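The Whisk Quota

By the second week Efe Eze had stopped dreaming about anything except whisks. In the dreams they were bigger, and they wanted something.

The job at Clerkwood had been advertised as Motion Contributor, and Efe, who had spent six years contributing motions to a sandwich counter, felt qualified. The interview took nine minutes. A man named Timothée Pichon asked whether Efe had two hands and then, after looking at them, wrote something down.

"You take the whisk off the stand," Timothée said on the first morning. "You put the whisk back on the stand. 136 good ones by the end of the shift."

"What's a bad one?"

"You'll feel it."

Efe put on the black sleeves, picked up a gripper in each hand, and spent most of an hour learning how to hang up a whisk. It was like threading a needle with a pair of lobsters.

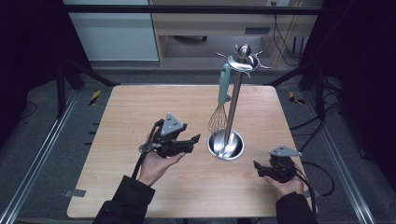 Station 3, between takes.

The stand was called Avotiņš. Timothée said that was the manufacturer. The woman at Station 2 said it was the name of the last guy. Either way Efe had begun saying good morning to it, quietly, with the grippers down so it wouldn't go in the data.

Everything went in the data. That was the first thing you learned. If you hesitated, somewhere a model learned to hesitate. On 06/05/2024 Efe sneezed in the middle of a good one, and Timothée came out of the back office with the look of a man who has just seen the future and found it had a cold.

"Did you flag it?"

"I finished it. It was a nice one, apart from that."

"It jerks," said Timothée. "Right before the hook. Now it thinks that's how you approach a hook."

"Maybe it is."

Timothée went back into the office and stayed there until lunch.

The customer was a company called Ekstead, and what Ekstead wanted with a machine that could hang up a whisk was a matter of some debate at the coffee urn. The woman at Station 2 believed in a chain of restaurants. Efe believed in one very rich man with one very messy kitchen. Whatever the truth, Ekstead sent notes, and the notes were always about feeling. More natural, please. Less careful. Could the contributor on Station 3 try to move as though they were not thinking about it?
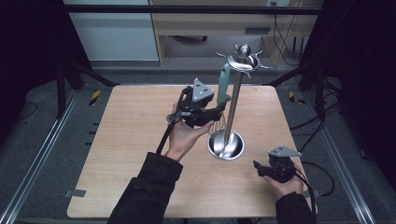

So Efe tried not thinking about it. Efe thought about rent, and about a cousin's wedding in August, and about whether a person could put "whisk" on a résumé as a skill or whether it had to go under interests. The count for the morning was 31, all good, the best Station 3 had ever done.

"What changed?" Timothée asked.

"I was somewhere else."

He nodded slowly and wrote that down too. The next day there was a laminated sign over the sink that said BE SOMEWHERE ELSE, and Station 2's numbers fell apart completely.

It was that same week that Efe went home, made scrambled eggs, and stood in the kitchen holding a fork with both elbows out, coming at the bowl from the left. The approach was smooth. The grip was firm. Efe held still for a moment at the end, the way you were supposed to, so the software could find where one example stopped and the next one began.

Then the eggs burned.
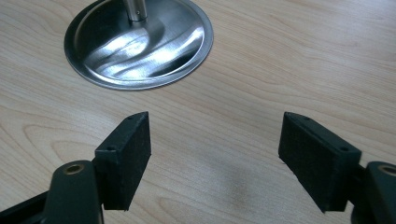 "I want to ask you about something," Efe said in the morning. "When it's learned the whisk. What happens to us?"

Timothée looked honestly surprised. He had the face of someone who had been waiting for a question about parking.

"Then there's the ladle," he said.

"And after the ladle?"

"Boltside has tongs." He lowered his voice at the word, as people do with illness. "They've had three people quit over the tongs."

Efe considered this. There was a slotted spoon somewhere in the world, and a potato masher, and a thing for cherries. There were drawers upon drawers of it, whole department stores, and every piece would need to be picked up by somebody and put back, naturally, without thinking.

"Is there dental?" Efe asked.

"After 2 utensils," said Timothée, and went to start the recording.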